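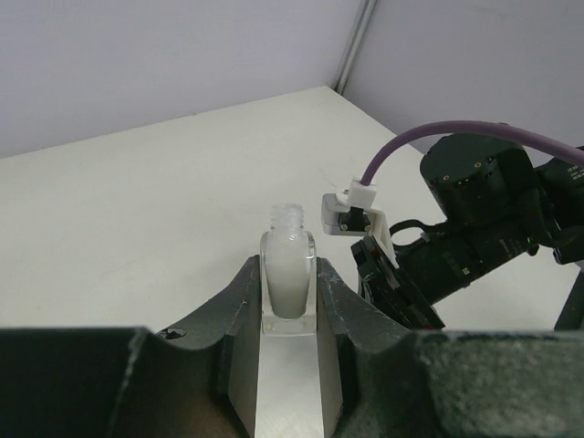
Sunday, May 29, 2022

Came in for the cell again today. The building was quiet and I had the whole Skerthorpe side to myself, so I got more done than I would have on a weekday.

The counter on the left arm read 3,859 cycles when I logged in. I like to go over the fingers every 2,000 and I was well past that. The fingertip pads from Trellach last longer than the old ones but they still go shiny in the end, and once they do the vials start to turn in the grip. I took both fingers off, cleaned the faces with alcohol, put them back and torqued the screws. Then the same on the right arm, which had 2,357 on it. Less worn there. I left its pads alone.

Next was the cables. I went along each arm clip by clip and pushed at every one with my thumb. One clip near the left elbow had opened up a bit, so I swapped it from the bag in the drawer. We have 8 left. Need to put in an order with Grolora before the month is out, and add spare connectors while I'm at it – last October we waited far too long for those.

Lunch at my desk. Leftover rice and a pear.

After lunch I redid the wrist camera calibration on both sides. The left one passed on the first run. The right one failed twice with the same error in the same corner of the target, and I was ready to blame the lens. I loosened the bracket, seated it again, tightened it in a cross pattern, and the third run passed. I wrote the numbers in the Mughal logbook (the project got its name before my time and I have never asked why). Somebody had used the last clean page for a phone number, so I started on the inside of the back cover. New logbook needed too.

Then the meeting point in the middle, where one gripper hands over to the other. I checked the height with the gauge block and it was a hair low on the right. Changed the offset, saved it under a new name, kept the old file. 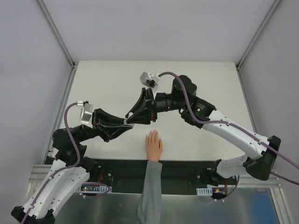 How often does the handover point need to be checked? After any work on the fingers or the wrist brackets, and once a month even if nothing has been touched.

I put that on a card and taped it inside the cabinet door, as I keep getting asked.

Still to do: the left base bolts, which I didn't get to, and the noise from the cabinet fan. It comes and goes. I'll bring the small brush on Tuesday and see if it's just dust. Locked up a little after four and drove home the long way because of the bridge.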